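Naylor two-arm kit: what you get and what it's like to live with
Speaker notes, Limham home tech evening, Saturday, June 1, 2019

OPENING

Hi everybody, thanks for coming out on a weekend. Quick show of hands: who has a robot vacuum? Keep your hand up if you still pick up the floor before you run it. (Wait for the laugh.) Right, me too.

So tonight is about the Naylor, the two-arm kit from Irnance. I've been using one since March and I paid for it myself, so I can be as grumpy as I like. I'm going to stick to bedroom chores, partly for time and partly because bedrooms are where I changed my mind about it.

WHAT COMES WITH IT

Two arms, the body, two grippers with jointed fingers, the charger and a printed setup guide of 103 pages. I read maybe half. The good half is the part on teaching a new chore, so start there and go back for the rest when you get stuck.

Say the thing about the boxes - get a friend to help you carry them!

THE WASTEBASKET JOB

(Slow down here, people always have questions on this one.)

I love this chore as a test. A wastebasket is low, the opening is small, and the stuff in it has no shape you can plan for. Crumpled paper, packaging, something thin and stretchy that doesn't want to let go of everything else. One gripper goes into the bin while the other stays up by the rim, and the whole thing happens right next to the bed with the covers hanging down. If you're thinking of buying, ask for a demo on real trash. Foam blocks tell you very little.
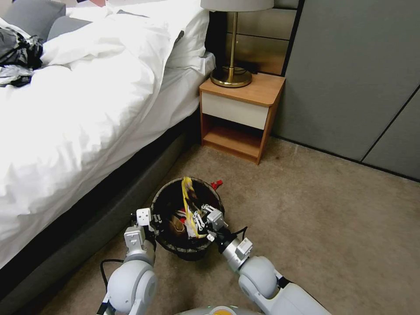

WHAT BUGS ME

The app. It logs me out, it forgets the names I gave my rooms, and the update in March wiped 2 chores I had taught it. Support did write back, and they were nice about it, but I had to teach both again.

Also the Porkelia service plan. It's 200 dollars a year and it covers the grippers but not the cables. Read the list before you sign up.

QUESTIONS

Price will come up first. I paid 1038 for the refurbished kit, before tax. Then pets, then stairs (no stairs, sorry). Setup guide is on the side table if anyone wants to flip through it - please leave it there when you go.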